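Home | Reviews | Bedroom | Kitchen | Contact

October
By Borislav Yordanov
4 min read

Rornach plain white duvet cover, after two months of use

I bought this cover because my old one had lost two buttons and I did not want to sew. I had three wishes: white, without pattern, and possible to wash hot. The Rornach has all of this and it cost me 37 pounds in the double size, without pillowcases. You must buy those separately, and I find this a little mean.

The first thing I noticed was the smell. It was not strong, but it was there, a bit like a new raincoat, and it left after the second wash. I wash at 60 degrees with a normal powder and no softener. In two months I made 12 washes, and the seams are still straight. One thread came out near the bottom corner. I cut it and nothing followed.

The closing is with a zip. I was suspicious, as my sister had a Brerent cover where the zip broke in the first winter, but this one runs well if you hold the end with the other hand. The opening could be wider. To put a thick winter duvet inside, I have to turn the cover inside out, take the corners from within and shake for a long time – my arms know it afterwards. There are ties in the two upper corners only. I would like four.

Now the weak point, which is creases. The maker writes "easy care" on the packet, and I think this is too optimistic. If I leave it in the machine for one hour after the end, I must iron it or accept it. Mostly I accept it.

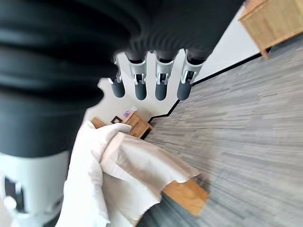 Vasilis Stoyanova wrote to me after my first short note on this cover and said that the creases become much smaller if you take it out still damp, fold it in four and press it flat with the hands before hanging. I tried it and it helps on the large part, less along the zip.

For sleeping it is pleasant, cool in the beginning and not slippery. I would buy it again, but in a sale, and I would look at the Nair one first, which has ties in all corners.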